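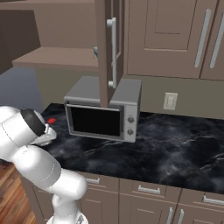 Kurze Finger, glatter Stein: der Arm über der Küchenzeile in der Simulation.

Der kleine rote Gegner

Zwei Greifer, zwei Regler und eine Küche, die es nur im Rechner gibt: zu Besuch bei einem Vergleich, der viel mehr Spaß macht, als eine Tabelle vermuten lässt

16.03.2021

Angharad Jenkins hat den Kaffee schon zweimal kalt werden lassen, als ich mich neben sie setze. Auf dem linken Bildschirm laufen Kurven, auf dem rechten steht ein weißer Roboterarm vor einer Küchenzeile mit dunkler Marmorplatte. »Jetzt«, sagt sie, und der Arm senkt sich. Die Finger gehen zu, etwas Rotes, Flaches rutscht zwei Fingerbreit nach links, der Arm hebt sich leer. Sie lacht, tippt einen Wert ein und startet neu. Keine drei Sekunden, dann steht alles wieder am Anfang, als wäre nichts gewesen.

Ich gebe gern zu, dass ich mit Simulationen lange gefremdelt habe. Wer einmal neben einem echten Arm gestanden hat, wenn die Bremsen klacken und die Hand einen Karton anhebt, der will das hören und spüren. Aber nach einem Nachmittag in der virtuellen Küche von Zuvley bin ich ziemlich begeistert nach Hause gefahren - und habe am Abend eine Unterlegscheibe auf der Herdplatte angestarrt und überlegt, von welcher Seite ich sie greifen würde.

Verglichen werden sollten zwei Dinge gleichzeitig, was methodisch ein bisschen frech ist. Erstens die Finger: Der Elow hat zwei kurze, steife Backen, der Quinlan zwei deutlich längere mit nachgiebigen Spitzen. Zweitens der Regler. Das Team fährt jeden Greifer einmal mit einer klassischen Positionsregelung, die stur ihre Bahn abarbeitet, und einmal mit der Kraftregelung aus dem Projekt Otwood, die beim ersten Kontakt nachgibt und sich an der Oberfläche entlangtastet. Macht vier Kombinationen, und jede darf sich an derselben Aufgabe versuchen: ein kleines, flaches, ovales Teil von einer glatten Steinplatte aufheben.

Das klingt nach Kinderkram. Flache Teile sind aber für einen Parallelgreifer so ziemlich das Unangenehmste, was auf einer Arbeitsfläche liegen kann. An einem Becher oder einer Dose verzeiht die Höhe fast jeden Fehler. Bei einem Ding, das kaum über die Platte ragt, entscheidet ein Millimeter darüber, ob die Finger unter die Kante kommen oder darüber hinwegstreichen. Zu tief, und sie drücken auf den Stein. Zu hoch, und sie schnappen in die Luft.

Lachlan Waaka hat die Versuchsreihe aufgesetzt. Er ist ein ruhiger Mensch, der beim Reden mit beiden Händen einen Greifer nachmacht, Daumen gegen Zeigefinger, immer wieder auf und zu. »Die Leute wollen immer wissen, welcher Greifer stärker ist«, sagt er. »Für diese Aufgabe brauchst du fast keine Kraft. Du brauchst die richtige Höhe und Geduld.« Die Konfigurationsdatei, in der Reibwerte, Anfahrgeschwindigkeiten und Kontaktschwellen stehen, hat inzwischen 470 Zeilen. Er scrollt sie mir vor und kommentiert einzelne davon wie andere Leute ihre Urlaubsfotos.

Im vergangenen August fing das Ganze mit einer leeren Fläche an, erzählt er, nur Arm, Platte, Teil. Alles funktionierte prächtig. Dann kamen Hängeschränke dazu, eine offene Schranktür, ein kastiges Gerät auf der Arbeitsfläche, und die schönen Quoten waren dahin. Der Arm muss sich plötzlich überlegen, wo sein Ellbogen bleibt! Gerade die Tür hat es in sich. Sie reicht fast bis auf die Oberseite des Geräts herunter und nimmt dem Handgelenk genau den Raum weg, in den es beim Anheben gern ausweichen würde. Der Bahnplaner findet dann zwar noch Lösungen, aber manche davon sehen aus wie Gymnastik.
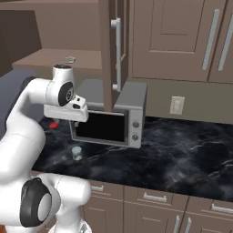
Die Frage nach der Bauform des Greifers stellt sich in so einer vollen Küche ganz anders als auf dem Prüftisch. Kurze Backen sind steif und genau, dafür muss das ganze Gehäuse weit hinunter, und ein Gehäuse ist nun einmal breiter als zwei Finger. Über dem roten Teil wird das schnell sichtbar: Die Fingerspitzen stecken halb im Schatten der eigenen Hand, rechts daneben steht gleich das silbergraue Gerät mit seinen zwei Drehknöpfen, und davor wartet noch ein durchscheinender kleiner Becher. Aus diesem Blickwinkel verdeckt das Gehäuse sogar die linke obere Ecke des Geräts. Wer sich beim Greifen auf eine Kamera von der Seite verlassen will, bekommt da weniger zu sehen, als ihm lieb ist. Jenkins mag die Konstellation gerade deshalb. »Ein durchscheinender Becher ist gemein«, sagt sie, »den schätzt dir jede Tiefenkamera falsch.«

977 Läufe hatte das Team bis zu meinem Besuch ausgewertet, alle vier Kombinationen zusammengenommen. In 525 davon hing das Teil am Ende sicher zwischen den Fingern. In 69 Läufen berührte der Arm unterwegs etwas, das er nicht berühren sollte, meistens die Schranktür. Über so eine Gesamtquote kann man die Nase rümpfen, doch der Spaß beginnt beim Aufschlüsseln, und da sitzen wir dann auch eine gute Stunde und vergessen das Mittagessen.

Der Elow mit Positionsregelung ist der Streber. Stimmt die Höhe, greift er, und zwar jedes Mal genau gleich. Stimmt sie nicht, greift er genauso zuverlässig daneben. Waaka hat ihm absichtlich kleine Fehler in die Höhenmessung gemischt, und man kann zusehen, wie die Kurve erst lange flach bleibt und dann abstürzt. Mit der Kraftregelung wird aus demselben Greifer ein anderes Werkzeug. Die Backen setzen auf, der Arm spürt den Widerstand, hebt einen Hauch an und schließt erst dann. Das kostet Zeit, und beim Zuschauen denkt man manchmal, er sei eingeschlafen. Aber der Messfehler stört ihn kaum noch.

Beim Quinlan liegt die Sache umgekehrt, und damit hatte ich überhaupt nicht gerechnet. Die nachgiebigen Spitzen fangen einen Teil des Höhenfehlers schon mechanisch auf, deshalb bringt die aufwendige Regelung dort viel weniger. Es gibt sogar Läufe, in denen sich beide in die Quere kommen: Die Spitze biegt sich, der Regler meldet Kontakt zu spät, korrigiert, die Spitze federt zurück, und das Teil schießt quer über die Platte. Jenkins hat einen dieser Läufe in Zeitlupe gespeichert. Wir haben ihn viermal angesehen und jedes Mal gejohlt.

Dafür kommt der Quinlan mit seinen langen Fingern leichter an Stellen, an denen es eng wird. Das Gehäuse bleibt höher, das Handgelenk hat mehr Luft, die Bahnen sehen entspannter aus. Für eine Küche mit offenen Türen ist das viel wert. Der Preis ist ein leichtes Zittern an den Spitzen, sobald der Arm schneller fährt. Waaka hat die Geschwindigkeit für den letzten Abschnitt halbiert und ist damit einigermaßen zufrieden, »einigermaßen« mit Betonung.

Bleibt die Frage, wie viel davon in einer richtigen Küche übrig bleibt. Reibung auf poliertem Stein ist im Rechner eine Zahl, draußen hängt sie vom Putzmittel ab, von Fett, von der Luft. Auch die weichen Spitzen sind im Modell bloß eine Handvoll Federn und Gelenke. Jenkins lässt die Werte deshalb bei jedem Neustart ein Stück weit schwanken, ebenso die Lage des Teils und die Helligkeit der Beleuchtung. Eine Einstellung, die nur bei einem einzigen Reibwert glänzt, fliegt raus. Die Kombination aus kurzem Greifer und Kraftregelung hat das bisher am besten überstanden, und auf sie würde ich, wenn man mich fragte, auch mein eigenes Geld setzen.

Als Nächstes soll eine zweite Kamera direkt ans Handgelenk, mit Blick zwischen die Finger. Waaka verspricht sich davon vor allem einen besseren Wert für die Höhe, Jenkins ist skeptisch, weil es unter der Hand so dunkel ist. Sie haben darum gewettet, um eine Kiste Apfelsaft. Bevor ich gehe, darf ich selbst einen Lauf starten. Ich nehme den Quinlan, lasse die Kraftregelung aus und wähle die volle Geschwindigkeit. Das Teil landet irgendwo neben den Unterschränken, und Jenkins drückt auf Neustart.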